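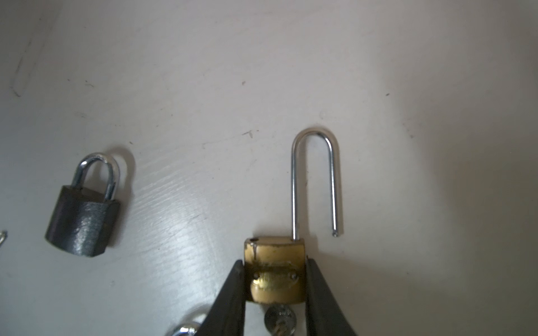 Le journal disait « succès ». Il l'a dit 591 fois, en vert, avec un horodatage à la milliseconde, et je l'ai cru pendant une bonne partie du mois de novembre. Je devrais pourtant avoir passé l'âge de croire une case verte.

Je reprends. Le banc sert à manipuler des cadenas : saisir le corps, le tenir droit, tourner la clé, ouvrir l'anse, la refermer, reposer le tout. Ça paraît idiot comme tâche et c'est une des plus pénibles que je connaisse. Le laiton usé glisse, l'anse pivote quand on ne lui demande rien, la clé a du jeu dans le barillet. Le bras est un Henríquez, la pince une Galov à deux doigts, et la couche logicielle qui est censée faire parler les deux s'appelle Idov. Trois fournisseurs, trois notices, et chacune renvoie poliment à la suivante dès qu'il est question de ce qui se passe en cas d'arrêt.

La plaquette commerciale d'Idov promet une « vérification intelligente de la saisie ». J'ai mis deux semaines à obtenir qu'on me dise ce que cela recouvrait. Réponse : la pince se ferme, les doigts s'arrêtent avant la butée mécanique, donc il y a quelque chose entre eux, donc la saisie est réussie. Le reste de la séquence hérite de ce verdict. Si aucun axe ne se met en défaut ensuite, l'essai est validé. L'état de l'anse n'entre nulle part dans le calcul. On peut refermer le cadenas, le laisser grand ouvert ou le pincer de travers par un coin, le logiciel est content.

C'est Mabli Pritchard qui a eu des doutes, à force de ramasser en fin de série des cadenas ouverts dont le fichier jurait qu'ils étaient fermés. Elle a repris tous les enregistrements vidéo, un par un, ce que personne ne lui avait demandé et que j'aurais dû faire. Sur les 591 essais marqués réussis, 59 se terminent avec l'anse en l'air. Un sur dix, à très peu de chose près. J'ai envoyé le chiffre au support d'Idov, qui m'a répondu que le taux de saisie restait « excellent ». Je ne parlais pas du taux de saisie.

Bon. Si l'affaire s'arrêtait là, je n'aurais pas écrit ce billet. Un indicateur complaisant, j'en vois un par projet. Mais en cherchant pourquoi l'anse restait ouverte, on est tombés sur l'autre problème, et celui-là a coûté un ongle à Idris Yorath.

Il était un peu plus de seize heures. Le cadenas en laiton à longue anse s'était mis en travers entre les doigts, le bras était en arrêt de protection, immobile, voyant orange. Idris a fait ce que dit la procédure affichée : vérifier que le bras ne bouge plus, desserrer la pince à la main par la commande locale, retirer la pièce, la remettre en place, acquitter. Il tenait encore le cadenas par le bas du corps quand l'arrêt a été acquitté depuis le pupitre. Par moi, oui. Je le voyais, il m'avait dit « vas-y », le bras ne devait pas repartir sans un appui sur départ cycle. Et le bras n'est pas reparti. La pince, elle, s'est refermée.

40 newtons, c'est la consigne de serrage qu'on avait réglée. Sur le papier c'est modeste. Les doigts sont larges, noirs, vaguement caoutchouteux, on leur donnerait le bon Dieu sans confession. Sauf que le bout de l'index d'Idris se trouvait entre l'un des deux et une arête de laiton, et que la pince a continué à pousser, puisqu'elle n'avait pas atteint la butée et qu'il y avait donc bien quelque chose entre ses doigts. Saisie réussie. J'ai vérifié après coup : c'est dans le journal, en vert.

J'ai frappé l'arrêt d'urgence. Deuxième surprise : la Galov garde sa position quand on lui coupe la puissance. Ça, c'est documenté, et c'est un choix qui se défend, on ne veut pas lâcher une charge parce que quelqu'un a appuyé sur le champignon. Il y a une vis de déblocage manuel sur le flanc du corps de pince. Elle demande une clé six pans. La clé six pans était dans le tiroir, le tiroir était de l'autre côté du banc. Je ne sais pas combien de temps j'ai mis. Idris trouve que c'était long.

Ongle noir, radio sans fracture, une semaine de pansement et beaucoup de mauvaise humeur. On s'en tire bien. Avec une pince réglée plus fort, je raconterais autre chose.

Ce qui s'est passé, maintenant qu'on l'a reproduit à vide avec un bout de mousse entre les doigts : pendant un arrêt de protection, Idov garde en mémoire la dernière consigne envoyée à la pince. La commande locale de desserrage ouvre les doigts, mais ne touche pas à cette mémoire. À l'acquittement, le bras rétablit l'alimentation de son connecteur d'outil, Idov constate que la pince est revenue, voit un écart entre l'état réel (ouverte) et l'état voulu (fermée), et le corrige. Sans départ cycle et sans le moindre délai. De son point de vue il rend service. Dans le menu, ça s'appelle « restauration automatique de l'outil », c'est coché par défaut, et l'aide en ligne y consacre une phrase qui vante le temps gagné à la reprise.

J'ai donc écrit aux trois.

Henríquez répond que le bras a respecté sa fonction de sécurité : aucun axe n'a bougé. Exact. La pince n'est pas un axe du bras, elle relève de l'intégrateur.

Galov répond que la pince a exécuté une commande valide reçue sur son bus. Exact aussi. Elle relève du contrôleur.

Idov répond que la restauration est une option, que l'utilisateur peut la décocher, et que l'appréciation du risque relève de l'intégrateur. L'intégrateur, c'est l'atelier de Plidthorpe, qui a monté la cellule, et dans une certaine mesure c'est moi, qui ai signé la réception. J'ai relu le dossier. L'appréciation du risque traite le coincement entre le bras et la table, entre le bras et le bâti, la projection de pièce. Pour la pince il y a une ligne : « effort limité, risque acceptable ». La ligne a été recopiée d'un dossier précédent où l'on manipulait des flacons en plastique. J'ai signé sous cette ligne.

On me dit déjà que j'exagère, que c'est un robot collaboratif, que c'est justement fait pour travailler à côté des gens. J'ai fini par détester cet adjectif. Le bras seul, nu, à vitesse réduite, je veux bien. Dès qu'on visse au bout deux mâchoires et qu'on leur donne une pièce métallique avec des arêtes, l'étiquette du catalogue ne couvre plus grand-chose, et les gens qui s'approchent, eux, ont gardé l'étiquette en tête. Idris n'aurait jamais mis la main dans une presse sur la seule foi d'un voyant orange. Là, il l'a fait, parce que tout dans cette cellule lui disait que c'était permis, y compris la procédure que j'avais relue.

Ce qui a changé depuis, dans le désordre. La restauration automatique est décochée, et le paramètre est relu au démarrage : s'il est revenu à sa valeur d'usine, la cellule refuse de partir. (Il revient à sa valeur d'usine à chaque mise à jour d'Idov. On l'a découvert avec la mise à jour 23, évidemment sans mention dans les notes de version.) L'alimentation de la pince passe maintenant par un relais séparé, et il faut un geste volontaire pour la rétablir, hors de portée de bras du banc. La clé six pans est accrochée au bâti par une chaînette. La procédure dit de sortir les mains avant l'acquittement, et celui qui acquitte doit les voir, vides, toutes les deux. C'est bête. Ça aurait suffi.

Pour les faux succès, Mabli a ajouté une petite vérification maison : en fin d'essai, le bras tire doucement sur l'anse vers le haut et on regarde si elle vient. Pas d'intelligence là-dedans, une mesure d'effort et un seuil. Elle a aussi rebaptisé la colonne d'Idov « pince arrêtée avant butée », ce qui a le mérite de dire ce que c'est. Le taux affiché a baissé et j'ai dû expliquer pourquoi à des gens qui préféraient l'ancien.

Les deux histoires ont la même racine, à mon avis. Un logiciel qui ne sait pas ce que tient la pince décide quand même que tout va bien, et agit en conséquence. Tant que ça fausse un tableau, on soupire et on corrige le tableau.

Idov annonce un correctif « prochainement », avec la restauration désactivée par défaut. J'ai demandé si la consigne mémorisée serait effacée après une ouverture manuelle, ce qui est la vraie question. Pas de réponse pour l'instant. Si vous avez une cellule avec la même combinaison, faites l'essai de la mousse : arrêt de protection pince fermée, ouverture en local, mousse entre les doigts, acquittement, mains dans les poches. Et dites-moi en commentaire ce que vous obtenez, surtout si votre pince n'est pas une Galov.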